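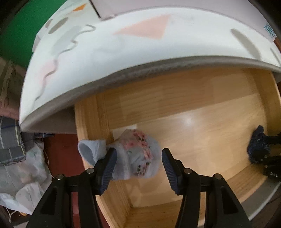

서랍 속 하늘색 양말 한 뭉치

집안 돈 서류 정리, 주말 오후에 끝내는 요령 모음

12월만 되면 저는 이상하게 신이 납니다. 남들은 대청소를 한다는데 저는 서류를 꺼내요! 보험증권, 관리비 고지서, 카드 명세서, 전자제품 보증서, 어디에 쓰려고 받아 뒀는지 기억도 안 나는 은행 안내문까지 거실 바닥에 전부 펼쳐 놓고 시작합니다. 올해는 세어 보니 종이가 242장이었어요. 다 정리하고 나니 클리어파일 3권에 들어갔고요. 작년에 댓글로 방법을 물어보신 분들이 계셔서 제가 하는 순서대로 적어 봅니다.

먼저 분류부터

처음부터 예쁘게 나누려고 하면 꼭 중간에 지칩니다. 저도 예전에 색색깔 인덱스를 잔뜩 사 놓고 이름표만 쓰다가 하루를 다 보냈거든요. 지금은 바닥에 두 무더기만 만듭니다. 계약이 살아 있는 것, 끝난 것. 애매한 종이는 일단 살아 있는 쪽으로 보내세요. 한 장에 오래 매달리지 말고 손을 계속 움직이는 게 요령이에요.

끝난 무더기에서는 주민등록번호나 계좌번호가 적힌 종이만 따로 골라 파쇄합니다. 파쇄기가 없으면 대야에 물을 받아 하룻밤 담가 뒀다가 손으로 뭉개도 돼요. 의외로 속이 시원합니다. 영수증처럼 매끈한 감열지는 잘 안 풀어지니까 가위로 잘게 자르시고요. 세금 관련 서류는 끝난 것처럼 보여도 바로 버리지 말고, 보관 기간을 확인한 다음에 결정하세요.

보험은 표지 한 장으로

제가 제일 좋아하는 방법입니다! 보험증권은 두껍고 약관은 더 두껍잖아요. 그래서 증권마다 맨 앞에 표지를 한 장씩 끼웁니다. 회사 이름, 증권번호, 매달 빠져나가는 금액과 통장, 만기, 수익자, 청구할 때 거는 전화번호. 딱 이만큼만 손으로 크게 써요. 돋보기 없이도 읽히게요. 아버지가 갑자기 입원하셨을 때 이 표지 덕을 얼마나 봤는지 모릅니다. 병원 복도에서 동생한테 전화로 불러 달라고 했더니 금방 찾더라고요.

표지를 쓰다 보면 겹치는 보장이 눈에 들어옵니다. 저희 집은 같은 내용의 특약이 2개나 있었어요. 그렇다고 그 자리에서 바로 해지 전화를 걸지는 마시고, 연필로 물음표만 쳐 두세요. 며칠 지나서 조건을 나란히 놓고 비교해도 늦지 않습니다.

수익자 칸은 꼭 다시 읽어 보세요. 결혼 전에 든 보험이면 부모님 이름이 그대로 적혀 있는 경우가 많아요. 그대로 둘지 바꿀지는 집집마다 다르겠지만, 알고 두는 것과 모르고 지나가는 건 차이가 크더라고요.

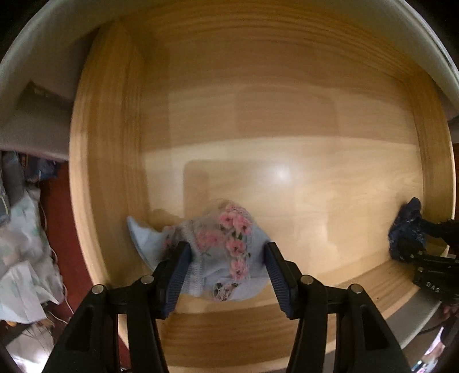
위에서 내려다본 밝은색 나무 서랍

자동이체는 종이 한 장에

통장 앱에서도 다 볼 수 있지만 저는 굳이 종이에 한 번 옮겨 적습니다. 날짜순으로요. 왼쪽에 날짜, 가운데에 내용, 오른쪽에 금액. 손으로 쓰면 '어, 이게 아직도 나가고 있었네?' 하는 게 반드시 나옵니다. 올해 저는 Murkance라는 사진 저장 서비스를 발견했어요. 무료 체험만 하고 까맣게 잊었던 거예요. 바로 끊었습니다. Mekov 정수기 필터 정기배송도 주기를 늘렸고요(필터가 싱크대 밑에 쌓여 있는데 또 왔더라고요).

다 적었으면 냉장고 옆면이나 찬장 문 안쪽에 붙여 두세요. 금액까지 보이는 게 신경 쓰이는 집은 금액 칸만 접어서 붙이면 됩니다. 월급날 다음 날로 자동이체를 몰아 두면 남은 돈 보기가 정말 편해요!

보증서와 영수증

영수증은 보증서 뒷면에 스테이플러로 찍어 둡니다. 감열지는 글씨가 날아가니까 받은 날 휴대폰으로 찍어 놓으시고, 파일 이름은 물건 이름으로 바꾸세요. '냉장고', '밥솥' 이렇게만 해도 나중에 검색이 됩니다. 물건을 버리거나 남에게 줄 때는 보증서도 같이 보내기. 이 습관 하나로 파일 두께가 확 줄었어요.

사용설명서는 제조사 홈페이지에 올라와 있으면 과감하게 내보냅니다. 다만 보일러 설명서만은 종이로 두고 있어요. 한겨울 새벽에 에러 번호가 뜨면 휴대폰 뒤질 정신이 없거든요.

가족에게 알려 두는 쪽지

서류를 아무리 잘 모아도 어디 있는지 저만 알면 반쪽짜리죠. 저는 정리가 끝나면 봉투를 하나 만듭니다. 파일이 있는 자리, 주거래 은행, 보험 설계사 연락처, 집 계약서 위치를 한 장에 적어 넣고 식구들에게 봉투 자리를 알려 줘요. 비밀번호는 적지 않습니다. 비밀번호 관리는 따로 하시는 게 좋아요. 적은 달을 봉투 겉에 써 두면 내년에 고칠 때 헷갈리지 않습니다.

저희 집은 저녁 먹고 과일 깎으면서 같이 훑어봤는데, 아이가 제일 열심히 듣더라고요. 적금 만기가 뭔지, 대출 이자는 왜 내는지 묻는 바람에 이야기가 길어졌어요. 아주 재미있었습니다!

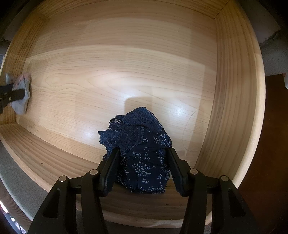 Akua Opoku: 표지 아이디어 오늘 바로 따라 했어요! 저는 거기에 갱신일도 한 줄 더 넣었습니다. 갱신형 보험이 섞여 있는데 보험료가 언제 오르는지 늘 헷갈렸거든요. 그런데 공동명의 통장은 부부 중 누구 파일에 넣으시나요? 남편 것, 제 것으로 나누다가 거기서 딱 막혔어요.

갱신일, 그거 정말 좋네요! 제 표지에도 당장 추가하겠습니다. 공동명의는 저도 한참 헤맸는데, 지금은 사람별로 나누지 않고 '집' 파일을 따로 만들어서 거기에 다 넣어요. 공동 통장, 전세 계약서, 관리비, 자동차보험까지요.

Isauro Robles: 저는 파쇄할 종이를 Châu 상자에 모아 뒀다가 Minthorpe 주민센터에서 파쇄해 주는 날 들고 갑니다. 양이 많으면 물에 담그는 것보다 빨라요. 스테이플러 심은 미리 빼 가세요.

심 빼는 건 저도 자꾸 잊어버려요. 올해 남은 종이는 저도 동네에 그런 날이 있는지 알아보고 맡겨 볼게요. 보증서 뒤에 찍어 둔 심부터 뽑아야겠습니다.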